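Paper on the Kitchen Counter: Keeping Lists, Labels and Recipes Alive
by Yvonne Whiteley

My kitchen runs on paper. I have tried the apps, and the apps went wherever my reading glasses go. Over the years I have ruined enough grocery lists to have opinions.

Wipe first, then wait
A counter that looks dry usually isn't. Run the back of your hand over it before you put down anything you'd like to read later. Stone is the worst for this, as the speckles hide water, crumbs and one entire blob of honey I met with my sleeve in December.

Pick the right pen
Ballpoint survives a splash. Gel pens and fountain pens do not, and my sister's pot roast recipe is now a blue cloud with the word "onions" in it. Pencil is better than either and costs next to nothing. For freezer labels use a permanent marker, and write on the tape before it goes on the cold container.

Freezer labels that mean something
Write what it is and when you made it. "Soup" is not a label, it's a dare. I once thawed a tub marked "good one" for company and served them gravy.

Ink on the counter
Sooner or later the marker goes through. On sealed stone, try dish soap and warm water first, then a little rubbing alcohol on a cotton ball, dabbed and wiped off quickly. Test a corner behind the toaster. Skip vinegar and lemon juice – they are fine on salad and can be hard on stone and sealer.

Flattening a curled page
Sheets torn from a notebook like to roll up at the exact line you need. Lay the page face down under a cutting board overnight. If you're in a hurry, roll it gently the other way around a rolling pin, preferably one without flour on it.

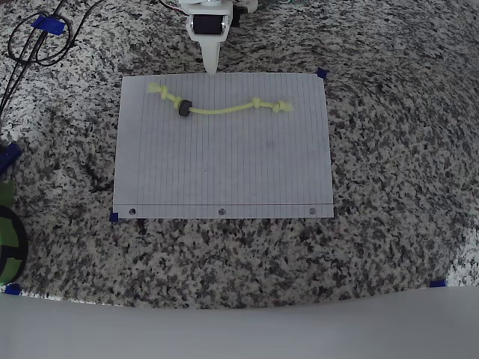
Turn the page sideways for a week of dinners. The ruled lines become columns, and you get a lot more of them than any family needs. I give each day four lines' width and leave the margin strip for whatever we're out of, which is always eggs.

Where finished lists go
A clip inside a cabinet door beats the refrigerator, where things get buried under school notices. I keep 40 recipe cards in an old cookie tin and the rest in a binder with plastic sleeves. Wipe the sleeves when they get sticky. Throw out any recipe you've made once and complained about twice – I got rid of 39 that way, and we still eat.

Last updated July 2024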